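Visita a la fábrica de papel de Dostberg

La fábrica abre sus puertas al público una vez al año y esta vez conseguimos plaza para el turno de la mañana. Se llega en autobús desde Garkanholm, con parada junto al puente, y desde allí hay que seguir a pie por la orilla hasta la portería. Nos dieron una acreditación, tapones para los oídos y un plano doblado que no hizo falta usar. El grupo era de 13 personas, casi todas del oficio: encuadernadores, dos impresores y una restauradora de archivo.

La visita empieza en el patio de balas, donde se almacena la celulosa prensada. Dostberg dejó de usar trapo hace décadas, salvo para una línea pequeña de papel de acuarela que se sigue haciendo en forma redonda.

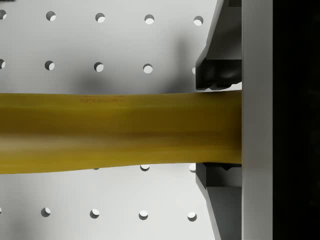 La celulosa llega seca y se deshace en agua en el pulper, una cuba con una hélice en el fondo. Lorcan Hayes, encargado de preparación de pastas, nos dejó tocar la mezcla antes y después del refinado. La primera se deshace entre los dedos; la segunda tiene ya algo de gelatina. Según explicó, casi todo el carácter de un papel se decide en ese punto, y una hora de más en la pila da una hoja dura, sonora y difícil de plegar.

Preguntamos por el agua. Se toma del río, se filtra y se reutiliza en circuito cerrado hasta 6 veces antes de pasar a la depuradora. En verano, con el caudal bajo, la fábrica reduce turnos.

La nave de máquinas es la parte más ruidosa y la más calurosa. La máquina principal, una Horgan de mesa plana, lleva en el mismo sitio desde que se levantó el edificio y se ha reformado por tramos. La mesa de formación y las prensas son nuevas, pero los bastidores de la sequería siguen siendo los originales.
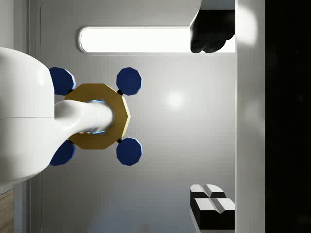 Al final de la sequería el papel se enrolla en bobinas madre. La que vimos salir llevaba la etiqueta 2714 y estaba destinada a un editor de partituras, con un tono crudo y un gramaje bajo. El operario cortó una tira del borde y la repartió. Al trasluz se apreciaba bien la marca de la tela.

Antes del almuerzo pasamos por el almacén de acabados, donde todavía se repasan a mano los pliegos de acuarela. Dos personas los van levantando por una esquina y apartan los que tienen motas o barbas irregulares. Lo apartado vuelve al pulper. 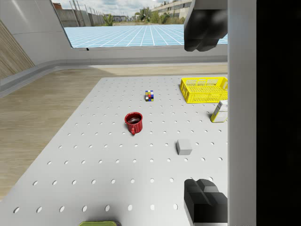
El archivo de filigranas

La segunda parte de la visita fue más tranquila. El archivo ocupa la antigua vivienda del director y guarda 3603 moldes y rodillos con sus filigranas, ordenados por cliente en armarios bajos. Hay escudos municipales, marcas de bancos que ya no existen y un ciervo de perfil que fue el emblema de la casa durante mucho tiempo.

La catalogación la está haciendo el taller Ollance, que fotografía cada pieza y anota las reparaciones del alambre. Calculan terminar en diciembre. Por ahora solo se puede consultar el fondo con cita previa, y no se permite hacer calcos.

La tienda está a la salida. Venden resmas con defectos leves a buen precio y cuadernos cosidos en el pueblo. Compré un paquete de papel verjurado y dos pliegos grandes, que viajaron enrollados en un tubo de cartón. Conviene llevar efectivo, el datáfono falló toda la mañana.
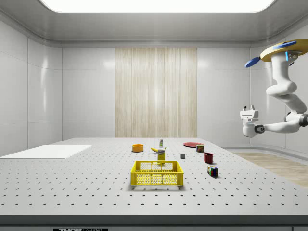

Jad Azar

7 de octubre de 2022

Datos prácticos: la visita dura toda la mañana y es gratuita, pero hay que inscribirse por correo. Se pide calzado cerrado. Los menores pueden entrar en el archivo y en la tienda, no en la nave de máquinas. El último autobús de vuelta a Garkanholm antes de comer sale poco después de terminar el recorrido, así que quien quiera pararse en la tienda tendrá que esperar al siguiente.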